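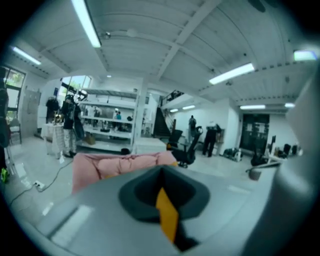 I have a theory that you can tell everything about a shared workroom from its shelves. Mine came together over one long February in an old unit on the edge of Vurasgate, and I have been rearranging shelving (mostly other people's, with permission!) ever since.

The room I learned on was called Bronisau, after the firm that used to make awnings there, and it had the sort of light that makes you want to take up sewing on the spot. It had no storage at all. When a handful of us took the lease we each turned up with a car full of stuff and put it on the floor, and for the first month we walked around it. Dresses over chair backs, cushions in heaps, a suitcase of zippers that I still dream about. I once spent an entire afternoon looking for a pair of shears that were under my own coat.

So we bought a shelving unit. One white metal one, secondhand, 80 dollars, and it came in pieces with a bag of bolts and no instructions. If you are setting up a sewing room, a costume store, or a spare bedroom that has quietly become both, this is my first piece of advice: get open metal shelves before you get anything pretty. I love a painted cupboard as much as anybody, but you close the doors on it in spring and you find the wool again in fall. With open shelves you see the lot from across the room, and you can get at it from both sides if you pull the unit away from the wall. It makes a decent room divider too, and it doesn't block the daylight.

Heavy things go on the bottom. Boxes of patterns, the box of shoes, the box marked "misc" that weighs as much as a calf. Ours started life on the top shelf and I will say only that it came down faster than it went up. Next shelf, the things you touch every day, and above that the trims and the thread, and right at the top whatever is big and light. Hats! Hat people, the top shelf is yours.

The clothes rack was a harder sell. We had a ridiculous argument about it that went on through two pots of coffee, with one side wanting everything folded and the other side (me) wanting it hung. Folding is fine for sweaters. Anything dark and tailored wants to be on a hanger, and it wants a bit of elbow room, so that you can push one jacket along and look at the next without the whole row coming with it. Dark clothes are also miserable to sort in a pile. Black, navy and that brown that is nearly black all turn into one big sulky lump, and the only cure I know is to hang them up and carry the doubtful ones over to the window.

And put a table right in front of the rack. I stole this idea from a costume store in Løken where I spent a very happy week mending hems. They kept a plain white table within arm's reach of the rail, with a length of cloth thrown over it, and everything that came off a hanger went down there first. Buttons got checked there, pockets got emptied. (Ticket stubs, mints, once a very old tangerine.) The cloth stops fine fabric catching, and when it gets linty you just pick it up by the corners and shake it outside.

By the time we did the inventory we had 1034 pieces, counting single gloves, and 102 of those were jackets. I don't need 102 jackets. I've been told this more than once. But they hang in one run now, and when someone comes in wanting "something a bit 1940s, but warm," I can walk them straight to it.

Soft furnishings are still my weak spot. Cushions don't stack and they don't hang, and they won't stay put on a shelf unless you wedge them. For a while I kept mine in a Dondetness crate, the big folding kind, and that worked until I wanted the one at the bottom. These days they live wherever there's a seat, and I've made my peace with it.

We're starting on the hat shelf again next month. I have ordered more hangers than I've admitted to the others, and there's a gap beside the stairs that would take a second rack if we moved the ironing board about a foot to the left.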